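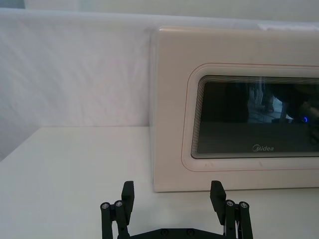

Figure 1. Wrist view, gripper open, microwave door closed.

Robot Software Lab, Unit 3: Trusting your perception stack (within reason)
Notes by Hongmei Lei. Revised 24/08/2024.

Keep Figure 1 next to you while you read. We will use it for segmentation, for frames, and for a short lesson in humility.

3.1 Dark glass is a mirror

The door window is mostly black and it reflects the room. There is a patch of floor in it, and a person. Your detector will report the person with great confidence, and if you sample depth at those pixels you may be told they live somewhere inside the microwave. Please do not plan around them.

Two fixes are used in the Tenero codebase. The first masks the window and fits a plane to the rest of the door panel. The reddish outline around the glass helps here, being a printed-looking edge that stays put when the reflection moves. The second compares detections across wrist poses and throws out anything that slides across the glass as the arm moves. Use the first for Homework B. The second is nicer and will eat your weekend.

The small blue glow near the right side of the window is also a reflection. Last February a team used one like it as a tracking feature. Their door pose wandered off, and so did their grade.

3.2 White on white

Appliance, tabletop and backdrop are all white or close to it. A plain color threshold gives you one large object called "everything." Look for the shadow along the base and the shading on the rounded side instead. Start the edge threshold at 33 and lower it until the base line appears. If you reach zero, check that you loaded the right file.

3.3 Mask your own hand

The fingers show up in every wrist image. Project the gripper model through the current joint state and remove those pixels before you build the collision map. Skip this and the planner finds an obstacle very near the gripper, on both sides, at all times, and refuses to move. It is correct to do so.

3.4 Planning with half a microwave

The right part of the appliance is out of view. Unseen space is unknown, and the Verthorpe planner treats unknown as free unless you set the flag. Set the flag. Then request a second view before you commit to any approach.

Homework B
Fit the door plane and report the residual for all 76 images in the set. Planner timeout is 175 ms; do not raise it to make your plot look better. We do check.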